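Plastic or feather? A talk about shuttles with Carola Steinbach

Carola Steinbach has looked after the equipment at the Skikovari badminton club for 16 years. When I visited her on a Wednesday evening, she had the cupboard open and old shuttles in a bucket beside her chair.

"People think a shuttle is a shuttle," she told me. "Then they play one game with the wrong speed and they complain to me."

The club has 77 members, and most of them play with plastic. Feather is kept for the league team. I asked if this is only a question of money. She thought for a while before she answered. "Money, yes, but also the colour. Our hall has pale walls. A white skirt disappears there, a yellow one I can follow, even with my glasses at home."

How does she decide when one is finished? She presses the skirt lightly and looks if it comes back to its round form. After that she checks the ribs near the cork, where the small cracks begin. "If it wobbles in the air, it goes to the juniors for serving practice. They don't mind, and I don't have to buy new ones for them."

She also has an opinion about storage. In February the cupboard gets very cold, and she believes that cold plastic breaks sooner, so in winter she takes the shuttles home and keeps them in the hallway.

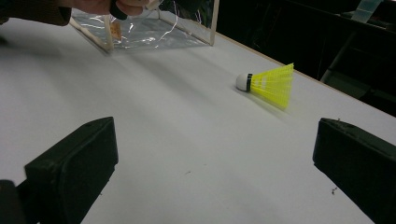 Bart Leemans does not agree with her about the juniors, and he told me so by the door: children should learn with good shuttles, because with a bad one they correct a mistake they did not make. He would rather have 20 new ones each season and fewer sweaters with the club name.

Carola had heard this before. "He is maybe right," she said, and put another one in the bucket. "But he doesn't do the ordering."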